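The Upgrade That Probably Won't Help

By Lina Sayegh

August 22, 2023

Ansel Okafor had already ordered the memory by the time he asked me whether he needed it. His desktop was nine years old, it took an age to open a spreadsheet, and a video had told him that two new sticks and a faster processor would make it feel like a different machine. He had spent $157. The parts were sitting on his kitchen table in Ambrose, still sealed, next to a screwdriver set he had bought for the occasion.

I have been hearing this story in one form or another since I started writing about home computers, and I am less patient with it than I used to be. The repair columns love an upgrade. So do the shops. It makes a nice Saturday, it costs less than a new computer, and everybody gets to feel handy. What I rarely see is anyone checking whether the slow thing was slow for lack of memory in the first place.

In Ansel's case it wasn't. The machine had a spinning hard drive that was 80 percent full of his daughter's college films, and a virus scanner that started itself whenever he sat down. We moved the films off and changed the scanner to run at night. The spreadsheet opened in 7 seconds. He put the new memory in anyway, since the packet was there, and the spreadsheet opened in 7 seconds.

Shahzad Lashari, who runs the bench at Girker, a two-room repair shop behind the bus station, takes a kinder view of all this. "People want to open the case," he told me. "I'd rather they did it with me than at midnight with a butter knife." He gives an evening class in March and again in the fall, and I sat in on one with a notebook and a bad attitude.

The first hour went to memory, which is the part everyone believes they can do. You push back the latches at the ends of the slot, line up the notch, and press until they close. It takes more force than feels decent. Lucinda Mbeki, two seats down from me, stopped halfway because the board was bending, and she was right to stop. Shahzad slid a foam pad under it and she tried again.

The processor is another matter. I've read a good many guides that call it simple, and I suppose it is, in the way that carrying a full bowl of soup is simple. On some boards the fine pins are down in the socket, on others they are on the chip, and either way a bent one can finish off the part. There is a corner mark to match. You lower the chip flat and let it sit there under its own weight. If it needs pushing, it is in the wrong way. The guides do say this, usually in the fourth paragraph, after the reader has pushed.

Then there is the matter of what fits. A shelf of memory at a store like Kurari looks like one product in several colors, but the generations don't mix, and the notch moves just enough between them to spoil your evening. Usman Jafri came to the class with sticks meant for a laptop. He had kept the receipt, though the store wanted a restocking fee of $13, a charge I would like somebody to explain to me one day.

I asked Shahzad how many of the machines that come in for an upgrade really need one. He wouldn't give me a number. More than half, he said at first, then took it back and said it depended on the month. I trust the second answer more. He does look at the drive before he quotes for anything else, and I wish that were the custom everywhere.

None of this makes me want to talk people out of opening the case. I liked the class, against my own wishes. Lucinda's board started up on the second try and she was so pleased that she called her brother from the hallway. But I do think the order of things is backward. Look at what the computer is doing when it is slow – the task list is free and already installed – and write it down for a few days. Clear the drive. Blow out the dust. Buy something after that, if there is still something to buy.

Ansel disagrees, by the way. He says the machine feels quicker with the new memory, and he has asked me to print that. The old sticks are in a drawer under the phone, wrapped in the bag the new ones came in, and he is thinking about the processor.

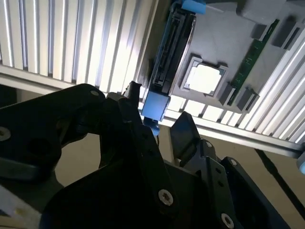

He has found one that suits his board, used, from a seller with decent reviews. I told him to ask for a close photograph of the contacts before he pays, and to read the board maker's list of supported chips twice. He said he would read it once.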